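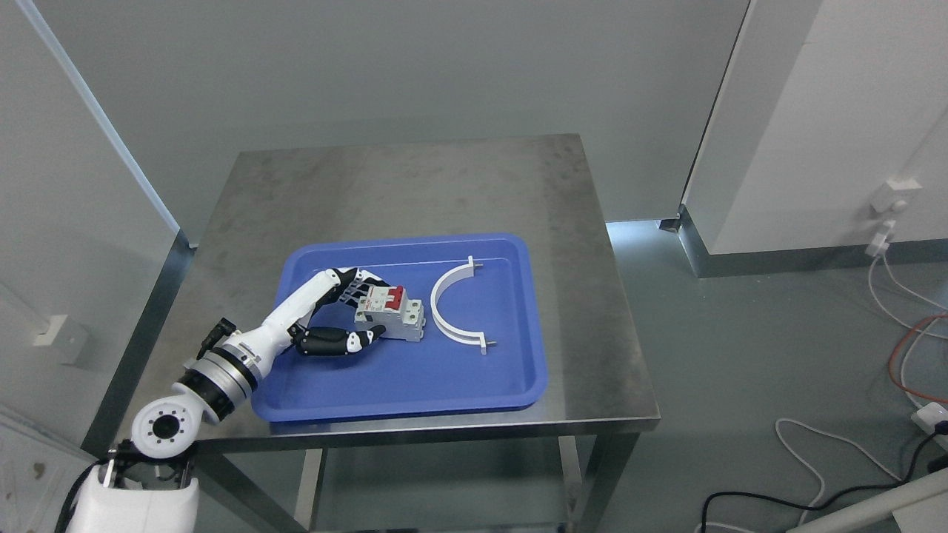

People › Trades › Interviews

Print this page | E-mail to a friend

The electrician of Odulau Street

She has been wiring other people's houses for 11 years, and she still gets a little thrill when the lights come on. "You'd think it would wear off," she tells me over a very large pot of tea at the Flillinero, "but it hasn't, and I hope it never does!"

She came to the trade from a bakery, at an age when her friends were settling into offices. Her first boss at Pasichnyk Electrical made her label every circuit in neat capitals, then do it over again. "I grumbled the whole way home," she says, laughing. "Now I'm the one who's fussy about labels."

Older houses are her favourite (she has a soft spot for the draughty ones), and she'll happily spend two hours under a floor tracing a cable. Her advice to apprentices is to ask the neighbours. "Somebody's uncle always did the wiring. Find out which colour he liked."

Related
Votine Hall gets its lights back
Five questions for a plasterer
A roofer's April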